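Partnerships, again

9 December 2018

Another week, another signed agreement. The farm college at Clirwood has a new partner, a seed and equipment outfit called Wemura, and the college's news page wants us all to know that the two sides "explored areas of future collaboration." I read the whole thing twice. I still can't tell you what anyone is going to do.

I should say where I'm coming from. I took classes at Clirwood on and off for years, mostly soils and a little small engine repair, and I farm a modest piece of ground not far from it. I like the place. The soils lab taught me more in one winter than I'd picked up in ten years of guessing. So when I complain about the press releases, it's as someone who would like the college to do well.

The Wemura agreement is the third of its kind I've followed. The first was with Tabrizi, the irrigation people. There was a signing, a handshake, a banner, and a promise of a demonstration plot where growers could come and look at drip lines side by side with what most of us already use. The plot was going to be 49 acres. What got planted in the end was six, on the low corner behind the machine shed where the water sits anyway. You can't learn much about saving water from ground that drowns every spring. I asked if there were yield numbers from it and was told they were being prepared. That was two seasons ago.

The second was Baro, which was going to put students into paid placements. Some students did go, and the one I talked to had a good time and learned to run a sorting line. Fine. But the release had said 36 placements a year, and if they ever filled half of that I'd like to see the list. The page with the figure on it is gone now. The picture of the handshake is still up.

I went over to the campus for the open afternoon that went along with the Wemura news, hoping somebody would have a sheet of paper with dates on it. There were slides. There was a map with arrows on it. I did get a decent cup of coffee and a long talk with another grower about cover crops, and she has had better luck with winter rye than I have, so the drive wasn't wasted. 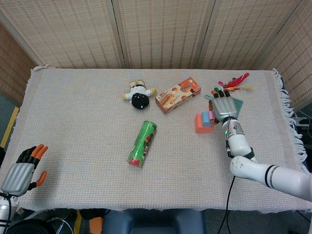

Snacks and a small plush doll on the tablecloth.

Anyway, the figure in the slides that stuck with me was 921. That's how many farmers the Wemura project is supposed to "reach." I've been around long enough to be suspicious of that word. Does a farmer count as reached if he gets an email? If he walks past the booth at the county fair? I put my hand up and asked, and the answer was that the method for measuring reach would be worked out jointly by the partners. So they have the number before they have any way of getting it. It's also an oddly exact number for something with no definition, and I'd bet it's the size of somebody's mailing list.

What I'd want to see in one of these agreements is pretty dull. Who pays for what. Who owns the data that comes off the trial plots, and whether a grower can look at it without buying anything. What happens to the equipment when the agreement runs out – the Tabrizi pump is still sitting in the shed with a tarp on it, and I've heard two different stories about whose it is. And a date when somebody has to stand up in front of the rest of us and say how it went.

A friend tells me I'm being hard on them, that a college with leaking greenhouses has to take company where it finds it, and that a little publicity brings in students. Could be. Enrollment was up this fall, so maybe the banners do something. I'd feel better about that argument if the greenhouses had stopped leaking.

I'll give Wemura this much: they say they'll put out a strip trial of four wheat varieties with the seeding rates posted on signs at the road, where anybody can pull over and read them. If that happens I'll write about it here and I'll be fair. The planning meeting is set for January and is supposed to be open to growers. I've written to ask for the time and the room, and got an automatic reply thanking me for my interest in partnership.

In the meantime I have a grain auger with a bad bearing and a stack of seed catalogs I haven't opened. If anybody reading this kept notes on the Tabrizi plot, even just rainfall and what came up, please send them to me. I'll type them up and post them.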